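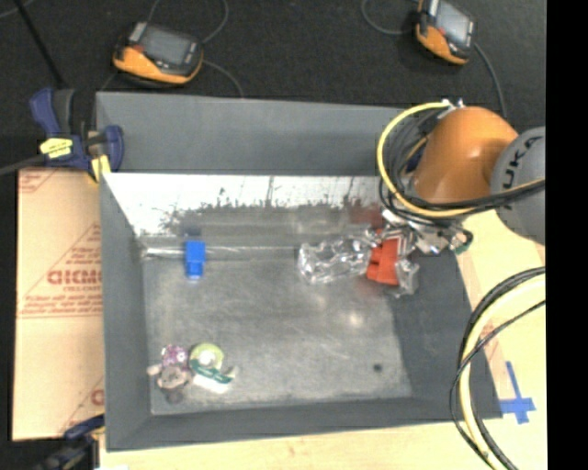
Elīna Žukauskas
Lecturer, Youth Sport and Talent Identification

Week 4 handout: Birth month and selection

Read this before the January seminar. It covers relative age in youth soccer and how it affects who gets scouted.

Most youth leagues group players by calendar year. A child born in January can be almost a full year older than a teammate born in December. At age 12 that gap often shows up as height, speed and strength, and coaches tend to pick the players who look ready now.

Our working data come from the Trerkton regional trials. The file has 1,422 players, of whom 278 were invited to the second round. Birth dates are given by quarter only.

Terms to know:
Relative age - a player's age compared with others in the same group.
Maturation - physical development, which does not always follow birth date.
Bio-banding - grouping players by maturity for some games or drills.

For the seminar, work out the share of invited players born in each quarter and compare it with the full trial group. Then read the Boka case, page 44 of the course reader, and note how the club changed its trial forms.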